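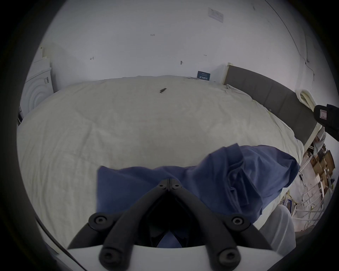

The laundry on Kurkgate has been taking in bedding from local guest houses for years, and its owner has firm views on how people look after theirs. "Most duvets are washed too often and aired too little," she says. She would strip the bed every week but leave the duvet itself alone for months. A pale one, like the cream-white duvet on this bed, is no harder to keep than a dark one, in her view, though she wouldn't leave clothes lying on it. A crumpled blue garment dropped there is the sort of thing she tells her own children off for. "New blue cotton can leave colour behind — I've seen it often enough."

The shop handled 1,846 duvets last year, up from 1,664 the year before. She puts the rise down to Hubmann, a small hotel group that closed its own laundry in December.

Her advice for home washing is short. Use half the powder, rinse twice and dry it slowly, with a shake every hour. "If it still smells of soap, rinse it again," she says. The shop takes single duvets in the mornings and needs 2 days for a double.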